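Pakside Tabletop Recording Rules — README

Data card and house rules for the Pakside set of wrist-camera recordings, kept by the Studunano group.

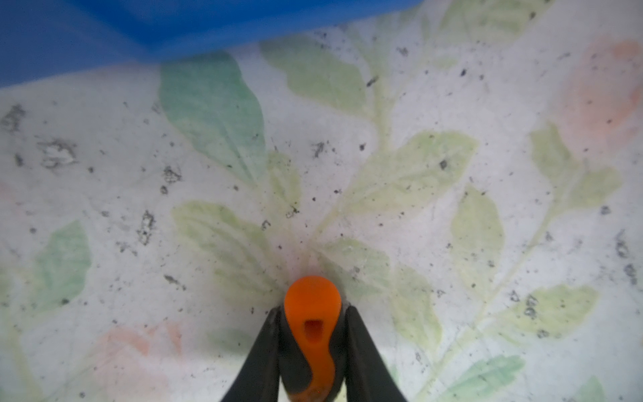

What do we have to write down before an episode counts as part of the set?
The surface, the gripper and its fingertip parts, the operator, the task sentence, and the outcome as judged by a second person. If one of those five is missing, the episode goes into the holding folder until someone fills it in or deletes it.

Why there are rules at all

The first version of Pakside was a pile of recordings with nice file names and very little else. Tamara Demchenko tried to train on it and spent most of August asking people what they had meant by "clean." We had three meanings going! So we wrote things down, argued over them, threw half away, and what remains is in this file. We like it a lot more than we expected to like a rules document, and we'd love for other small labs to copy whatever is useful.

What is in the release

Episodes: 2998
Operators: 33
Task sentences: 35
Longest allowed episode: 30 seconds
Views: wrist camera only
Surfaces: household fabrics, bare tabletops, trays

The count above is for episodes that passed review. The holding folder is not released and never will be in bulk, though single episodes move out of it now and then.

Surfaces

Patterned cloth is welcome. Please record on it! Plain gray mats make every policy look smarter than it is, and a print with leaves and flowers gives the vision side something real to chew on. The rules are short:

Write the surface as a person would say it: "white cloth, leaf and flower print." Leave thread counts and shop names out.

Leave wrinkles alone between episodes unless the task is about smoothing. Flattening the cloth after every try makes the set look tidier than any kitchen.

Crumbs, specks and smudges are part of the surface state. Mark them in the debris field as none, light or heavy. Do not brush the cloth off halfway through a batch. If you must, close the batch and open a new one.

If the print has something close in color to the fingertip part, say so in the notes. Orange on faded pink-orange is a good case to have, and we want to be able to find it later.

Contact with soft surfaces

Svitlana Skoryk wrote this section after wearing through two pillowcases, and it has saved us plenty of cloth.

Come down slowly for the last stretch and stop when the cloth starts to pucker. A faint shadow and a few wrinkles spreading from the tip are fine. A fold climbing up the fingers is too much; end the episode and mark it "pressed."

Never drag a closed gripper sideways across fabric unless the task sentence says wipe, drag or slide. Lift, move, come down again.

Keep the emergency stop within reach of the operator's free hand. The second person may also hit it, at any time, without asking, and nobody gets to be annoyed.

Fingertip parts

Describe both fingers and whatever sits between them, with colors. "Black fingers, orange center part" is enough for the gripper field. Color matters more than people think: Tymofii Fedoruk found that one of our early policies was using the bright center part as a pointer and fell over when we changed it to gray. Great find, and the reason the field is now required.

Change a fingertip part only between batches. Never mix two colors in a single batch. Parts that are chipped or bent go in the Kushnir box (the tin one on the shelf by the door) and do not come back out.

Edges and neighbors

Bins and trays may stand near the work area, and they may be blurred or only partly in view. That's normal for a wrist camera. Do not crop them out. List a neighbor object only if you are sure what it is; otherwise write its color and the word "object." We would much rather have "blue object" than a confident guess, and Orysia Chornovol will send guesses back to you — kindly, but she will.

Judging the outcome

The operator does not judge their own episode. The second person watches the recording once at normal speed and picks success, failure or unclear. Unclear is a real answer and we use it freely. A wrist view is often blocked by the gripper itself, and a forced label does more harm than an honest shrug.

Judge by the task sentence as written. If the sentence says "touch the leaf," touching the flower next to it is a failure, however pretty the motion was.

People and homes

Ask before recording in anyone's home, every time, even if they said okay last week. Faces, mail and screens stay out of view. If one slips in, the whole episode goes. We don't blur.

Anyone who took part can have their episodes pulled by writing to Radka Kadrić. No reason needed. The change goes into the next release and is listed in the changelog by episode only, never by name.

Known gaps

Not enough dark fabric. Not enough left-handed operators. Debris marks from the earliest batches were filled in afterward by reviewers and are less steady than the rest. Lighting is mostly daytime, with a handful of lamp-lit batches from the Rirkorent workshop that are lovely and should be ten times as many.

Changing these rules

Open an issue with the rule you want changed, the new wording, and one episode that shows the problem. We read them together on Saturday mornings. Small fixes to wording go straight in. Anything that changes the meaning of a field waits for the next release, so that old and new labels never share a version number.

Questions about the fabric section go to Svitlana, labels to Orysia, and everything else to Tamara.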